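Timgate (video game)

July 21, 2024
By Chutima Ongart

Timgate is a turn-based puzzle and strategy game developed by Zosdale and published by Liapis for Windows and the Nintendo Switch. The player manages a network of canal locks in the flooded city of Lisbridge, moving barges of food, fuel and building material between districts before the water level changes. The game was directed by Nipon Duangkaew, who also wrote most of the dialogue.

Gameplay

The game is played on a map of Lisbridge divided into 87 locks, grouped into nine districts. Only one district is open at the start. Each turn, the player may open or close a limited number of gates, after which all barges move and the water rises or falls according to a tide table shown at the side of the screen. A barge left in a drained channel is stuck until the next high tide, and its cargo loses value each turn.

Deliveries earn coins, which pay for pumps, wider channels and crew. Crew members have separate skills and can be assigned to a single lock or to a barge. A crew member who works too many turns in a row becomes tired and takes twice as long to open a gate.

The campaign can be played in any order once the third district is finished. A separate mode, called Open Water, removes the story and gives the player a starting fund of 600 coins and a random tide table. Scores in Open Water are posted to an online leaderboard that resets each month.

Plot

The story begins after the lock keeper of Lisbridge leaves without notice. The player takes over the post and receives letters from residents, some of whom ask for deliveries that conflict with each other. Choices made in these letters change which districts are friendly in the later chapters. There are two endings, depending on whether the old sea gate is repaired or opened.

Development

Duangkaew began work on the game as a paper prototype with cardboard tiles. An early computer version ran in real time, but testers found it hard to follow more than a few barges at once, and the team changed to turns. The tide table was first hidden from the player and was made visible late in production.

The soundtrack was recorded on a small budget using accordion, upright bass and hand percussion. The Windows version was released in December, and the Switch version followed with touch controls and larger text in handheld mode. A later update added an undo button, limited to one use per turn, and a color setting that marks water levels with patterns.

Reception

Reviewers liked the tide system and the writing of the letters. Common complaints were the slow opening district and a sharp rise in difficulty in the seventh. Several Switch reviews mentioned long loading times when moving between districts, which were shortened in the same update as the undo button. A player-run guide to the game lists nearly 286 separate letters, including a number that appear only if a delivery is refused. 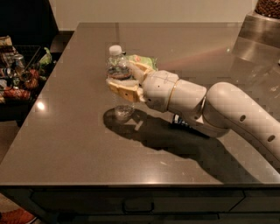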